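Robot teaching by demonstration

Robot teaching by demonstration, also called programming by demonstration or lead-through teaching, is a way of giving a robot a task by performing the task with it instead of writing out each motion in code. A person either moves the arm by hand or drives it from a separate control device. The positions of the joints, the state of the gripper and, in many systems, camera pictures are recorded during the motion. The recording is then played back directly or used to train a control policy.

Methods

In hand guiding, or kinesthetic teaching, the motors are set to hold the arm up against gravity while offering little resistance to the operator. The operator grips the arm near the wrist and leads it through the task. Contact forces are felt directly, but the operator's hands and body may block the cameras.

In remote control, or teleoperation, the operator stands clear of the arm. Common input devices are a joystick, a tracked hand controller and a leader arm, a smaller copy of the robot whose joint angles are sent to the working arm. Views stay clear of hands, but the sense of touch is reduced or lost unless force is fed back to the device.

Insertion tasks

Putting a part into a matching opening is a standard test of both methods. It calls for a stable grasp, alignment in position and angle, and a controlled descent. Small errors that do no harm in open space can cause a part to jam at the edge of its opening. Boards with several differently shaped pockets are used so that one setup covers round, square, star-shaped and irregular outlines.
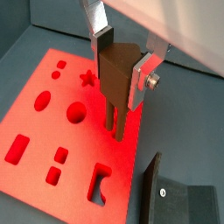
Skolline Department of Manipulation and Teleoperation

A camera mounted near the gripper gives a close view of the part and the board through most of the approach. The fingers and the held part can hide the target pocket in the last stage, and a second, fixed camera is often added for this reason. Foam boards tolerate light contact better than metal fixtures do, which makes them suitable for new operators.

Recording practice

The Skolline procedure, written by Solène Carré and dated May 15, 2019, sets a full collection at 2000 demonstrations per board. Each operator completes 3 practice runs before recording. Starting positions are varied between runs, and failed insertions are kept under a separate label. The first collection, made with the Talpur leader arm, held 544 demonstrations and was later merged into a larger set of 3000.

Recordings are trimmed to remove idle time at the start and end. Pauses in the middle are left in place, as they often mark the point where the operator corrects the angle of the part.

Limitations

A policy trained on demonstrations tends to repeat the habits of its operators, including unneeded detours. It may also fail when the board is moved outside the area covered in the recordings. Corrective demonstrations, in which the operator takes over shortly before a failure, reduce the second problem but add to the labor required.

See also: Leader arm; Peg-in-hole assembly; Wrist camera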